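The Case for the Boring Gripper

Print this article
E-mail this article

I have a drawer full of robot fingers. Soft ones, hard ones, a set with little rubber teeth that I was very proud of in October, and one pair shaped like duck bills that I would rather not talk about. So when people ask me which gripper they should buy or build for picking up clothes, I have opinions, and they've been getting plainer every month.

My opinion right now is that you should use the dumb one. Two flat fingers, a trigger, a handle you can hold for an hour without your thumb going numb. Put the money you saved into a better camera mount and more time in real bedrooms with real laundry.

I didn't start out thinking this! I started out wanting a hand. Everybody in this line of work wants a hand at some point. You watch your own fingers fold a shirt and you think, well, there are five of them and they all seem to be busy, so surely a machine needs at least three. Kristof Nijs and I spent most of a spring on a three-fingered thing we called Bastos, and it was lovely to look at. It could hold an egg. It could turn a doorknob. Give it a T-shirt and it would take a big wad of fabric and sit there with it like a dog with a sock, and then we'd spend the rest of the afternoon arguing over whether the problem was the third finger or the controller. (Kristof still says the controller. Kristof wrote the third finger's code, so take that for what it's worth.)

What changed my mind was doing the job by hand, with the tools strapped on, one in each fist. If you've never tried to straighten out a shirt with a pair of hand-held grippers, I recommend it to anybody who designs these things for a living. You find out very fast what you need and what you only thought you needed.

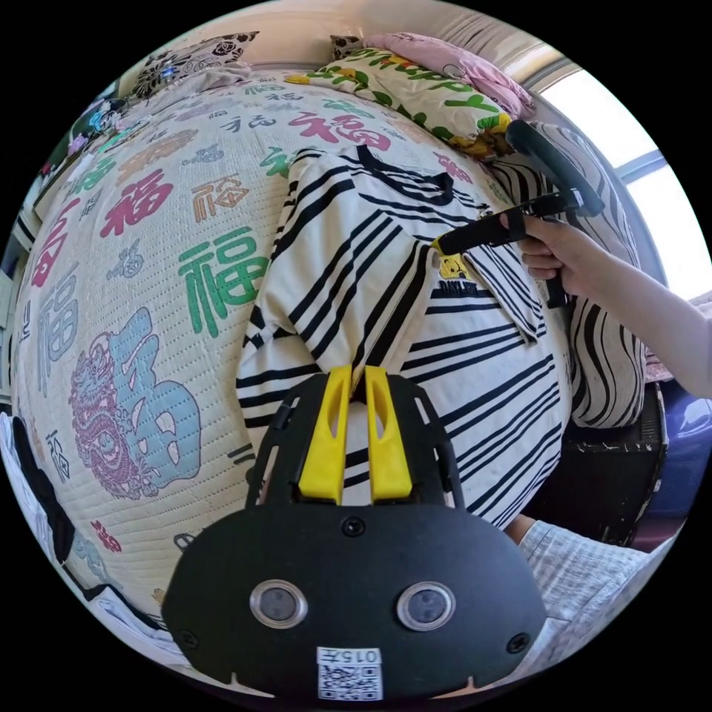 Two hand-held grippers and one striped T-shirt, on the bed.

The first thing you notice is how much of the work is about edges. A shirt on a bed is mostly surface, and surface is no help at all. You want a hem, a collar, the end of a sleeve, anything with a border you can get a fingertip on either side of. A wide flat finger does that pretty well if you come in low. A clever curved finger with joints in it does it worse, in my hands anyway, and I've had a lot of hours now to get good at it.

The second thing is that two simple grippers beat one fancy one. It isn't even close. One holds, the other goes looking. Margarida Sampaio kept telling me this back when I was still sketching knuckles, and I kept nodding and going back to the knuckles. She'd come over from kitchen work, where she had tried out the Darnero arm with four different sets of fingers and ended up going back to the plainest set for everything except lids. Her view is that most of what we call dexterity is having somewhere to put the thing down and a second hand to hold it still. I've come around to that completely, and she has been decent enough to mention it only once or twice a week.

Now, there's a fair argument on the other side and I don't want to skip over it. Flat fingers are bad at plenty. They slip on anything shiny. They can't roll a button between them. When the cloth is thick, a winter coat say, you squeeze and squeeze and what you've got is a pinch of lining. The Istari people would tell you their soft fingers handle all of that, and in our own side-by-side they did win on the coat and on a raincoat too. I'd happily own a pair. I just wouldn't start there, and I wouldn't hand them to a new person on a Saturday and expect anything useful by dinner.

We ran our own little comparison last winter, and I'll give you the numbers with the warning that this was one team and one big pile of laundry. We did 128 tries at picking a shirt up by a chosen spot with the flat fingers, and 100 of them worked on the first squeeze. Bastos got the same 128 tries and managed 11. Eleven! I had Kristof recount them.
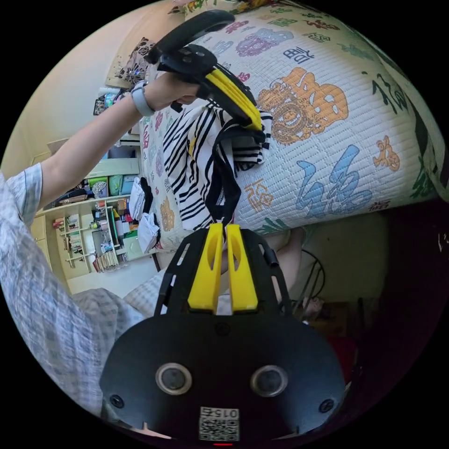
Cameras are the other half of this, and I think people shop for them backward. They go after resolution. I did too. Then you sit down with the recordings and find out that what you're missing is never sharpness, it's the part that was out of view. Where was the other hand? Where did the sleeve go? A wide round lens bends every straight line in the house and makes a bed look like a ski slope, and I'd still take it over a crisp narrow one any day of the week. You get used to the bending. I never did get used to losing the sleeve.

Same story with where you mount it. We tried one up on a pole, which gave us a terrific view of the back of my head. We tried a chest mount, and it was fine until I leaned over. Putting it on the gripper, behind the fingers and looking out past them, means the camera goes wherever the work goes. The fingers stay in the same place in the picture the whole time too, which makes everything after that easier, from lining up the recordings to explaining to your mother what you do all day.

About controllers I'm less sure of myself, so weigh this part lightly. We've used Kiltix for a while now and it's okay. It does what I tell it, slowly. For the trigger I like a direct pull, where a little squeeze moves the fingers a little and a big one moves them a lot. We also tried a button that snapped them open and shut, and you can't feel your way into a fold with a button. Margarida disagrees, and she's quicker than me with the button, so there you go.

What bugs me is how we talk about all this at meetups. Somebody shows a new hand with 199 parts in it and the room goes quiet and respectful. Somebody else shows two flat paddles and a heap of good recordings from a regular house, and the first question is when they plan to upgrade. Upgrade to what? Ask them what the paddles couldn't pick up. Ask how long a person can work with the thing before their wrist gives out, which for me was the whole reason we changed the handle twice.

I'm keeping the drawer, by the way. The rubber teeth might be good for towels, and Kristof wants another go at the third finger once the weather turns.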